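Budget for a two-arm tabletop setup -- what am I forgetting?

Posted by brisat_lab

Trying to get a purchase request in by Tuesday so sorry if this is messy. We do cloth handling, small stuff, making a toy bed mostly. Two small servo arms on one aluminum rail, fixed camera, white table with walls on three sides. Works ok. Now we want a second station just like it at the Larnatham site and I have to put numbers on paper.

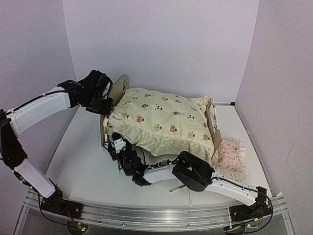

So far I have arms, rail, camera, power supplies. My boss wants one line for spares and I have no idea what to put. Also do I buy the walls or just make them? And is it dumb to get a diffrent gripper for the second station, something with thinner fingers for getting under a blanket edge?

Posted by Rogério Teixeira

Spares: we put 25 percent of the arm cost and used nearly all of it the first year. Servos mostly, wrist and gripper. We keep 5 on the shelf, plus one controller board per station. Buy the cables at the same time, lead time from Skindel was 17 days for us and a station sat dead over a connector.

Make the walls. Any matte white panel, cut to size. Spend what you save on a spare camera mount.

Keep the grippers the same. If you want thin fingers, change the fingertips only -- printed ones cost next to nothing, and do both stations together or your recordings won't match up.

Also budget for the props. Blankets stretch and get grubby. Buy several of the same print now, they stop selling them.

Posted by tavares_shop

get longer rail than you think. we had to reorder

Posted by mk76

Depends what arms. Is shipping to Larnatham in your number? Ours wasn't and that was a fun email. Put in a day of somebody's time for calibration too, and again every time you swap a wrist servo. I'd ask for the whole thing in March, before the budget closes, not in peices.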